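What My Roommates Do With Old Bread
Food Studies project report, Lucyna Wieczorek
16/06/2024

So I picked bread waste because our house in Nurkstead was throwing away a lot of it, and I felt guilty every single time I took the trash out. My plan was simple: write down every piece of bread that went in the bin, then try a few ways to save it and see what people would really eat.

I share the house with Chinyere and Ikechukwu, and they were good sports about it (mostly!). Everyone had to weigh their scraps on the kitchen scale before tossing them. Over the whole project we threw out 2759 grams, and the worst offender was the heel of the loaf. I did not expect that, I like the heel!

Then came the fun part. I tried croutons, bread pudding and breadcrumbs, three recipes in all, and gave each one a score out of 8. Bread pudding won by a mile, though my first batch was way too wet and I had to put it back in the oven twice. Croutons were fine but we just don't eat that much salad. The breadcrumbs are still in the freezer from December, when I did my test run, so make of that what you will.

If I did it again I'd get a second house to join in, and I'd write down the kind of bread too. Sourdough goes hard and sandwich bread goes moldy, and my notes lump them together.

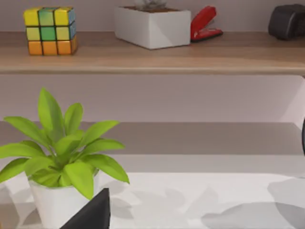
Thanks and sources

Thank you to Oluwaseun Ibrahim for lending me the scale and reading my first draft.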